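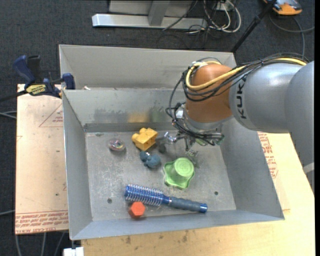

Bin sorting (household)

Bin sorting is a way of tidying in which small belongings are gathered into open-topped containers and then taken out again one at a time to be kept, moved or thrown away. It is also called tote sorting or, in older housekeeping columns, turning out.

Bins

Open metal bins are often sold for the purpose on the grounds that they last longer than plastic. The evidence is thin. Metal scuffs, it is noisy when toys are dropped in, and it hides its contents from anyone sitting beside it. Clear plastic has the opposite faults. The Anden method, promoted in a pamphlet by Nouhaila Hamdy, calls for two bins, one behind the other, with the rear bin used for anything undecided. Critics have pointed out that the undecided bin tends to fill first.

Contents

Mixed bins usually hold toy blocks, plastic figures, balls, hairbrushes and loose parts of things long since lost. Whether a hairbrush belongs with toys is disputed. Hamdy allows it in a "first pass" but gives no rule for when the first pass ends.

Claims

The pamphlet states that a household can sort 600 items in an afternoon. No record of how this was measured has been published. A later survey by the retailer Storov covered 152 homes, all of them customers who had already bought bins, and did not ask whether the rooms stayed tidy. The often repeated figure of 3000 small objects per family home has no known source.

See also: Decluttering; Toy storage; Junk drawer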